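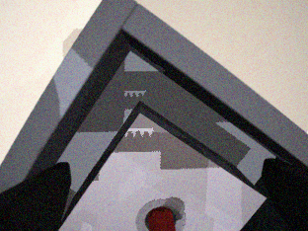 Woltdale Two-Finger Gripper Kit, wrist-view version

Part reference: WG-63
Category: Grippers and end effectors
Supplied as: kit of parts, unassembled
Simulation model: included as a download

Overview

The Woltdale is a parallel two-finger gripper for small bench arms, intended for home builders and shared workshops. The fingers are black with rounded tips. A camera bracket is fixed to the palm and looks out between the fingers, so in the wrist view each finger takes up one lower corner and the middle is left clear for the work. The rendered view at the top of this page is from the simulator and has the fingers at the left and right, with a dark red rounded object on a pale surface at the bottom centre.

The kit was designed by Radek Jireš and Ghazala Lodhi for the arms in the Vuria shared workshop, and is sold in small batches. It fits the Rind arm directly. Other arms need the adapter plate listed under Options.

Specification

Opening between finger pads: 63 mm maximum
Finger travel: symmetrical, rack and pinion
Drive: one serial bus servo, 12 V
Mounting: four M3 screws on a 32 mm square
Mass, assembled without camera: 212 g
Camera bracket: tilt adjustable, locks at 15 degrees from the gripper axis
Finger material: printed nylon, black
Pads: replaceable silicone, 2 mm thick
Cable length from palm: 400 mm

What is in the kit

Palm body and cover
Left and right fingers (these are handed, check the letter moulded on the root)
Two racks and one pinion
Servo with horn and horn screw
Camera bracket and clamp
Pads, one pair fitted and one pair spare
Bag of M2 and M3 fixings
Hex keys, 1.5 and 2.5 mm

The camera is not included. The bracket takes a bare board camera up to 32 mm wide.

Assembly

Allow an evening. Set the servo to its centre position before the pinion goes on. If the pinion is fitted with the servo off centre, the fingers will run out of travel on one side and the servo will stall against the end stop. Slide both racks in together until the marked teeth meet the pinion, then fit the cover. The fingers should move by hand with light, even drag and no clicking.

Tighten the cover screws in a cross pattern to 0.4 Nm. Do not use thread lock on the nylon parts.

Simulation model

The download contains a URDF, collision meshes and a camera definition that matches the bracket at its locked position. Tested in the Jastard simulator, release 12 and later. The simulated camera can be used to check three things before any parts are printed:

Finger intrusion. The tips should sit in the lower corners of the view. If they meet in the middle with the gripper open, the tilt value is wrong.

Target position. An object centred between the pads appears low in the view. It may be partly outside the lower edge, as the red object is in the render. Pull the arm back if the whole outline is needed for detection.

Background. Large grey and black structures behind the target can confuse a simple threshold. Jae-in Baek's detection script, in the same download, works on hue first and ignores grey.

The visual meshes are heavy. Use the reduced set on a machine without a separate graphics card. Collision shapes are the same in both.

Calibration

Run the calibration script with nothing between the fingers. It closes the gripper slowly, records the servo current at contact and writes the zero position to the servo. Repeat after changing pads. The default current limit is suitable for printed parts, fruit and light tins. Raising it above 63 per cent shortens the life of the pinion and is not covered by the guarantee.

Known issues

Batch 2261 was sent out with camera clamp screws 2 mm too long. They touch the palm cover before the clamp grips. Write to Mehwish Jatoi for replacements, quoting the batch number on the bag label, or fit a washer under each head.

The servo cable can catch on the bracket at full wrist rotation. Tihomir Perić's printed cable guide solves this, and the file is in the download under extras.

Options

WG-63-A Adapter plate, blank, for drilling
WG-63-P Silicone pads, pack of 12
WG-63-L Long fingers, pair, adds 15 mm reach
WG-63-S Spare pinion and racks

Next batch ships in May. Orders are packed in the sequence they arrive.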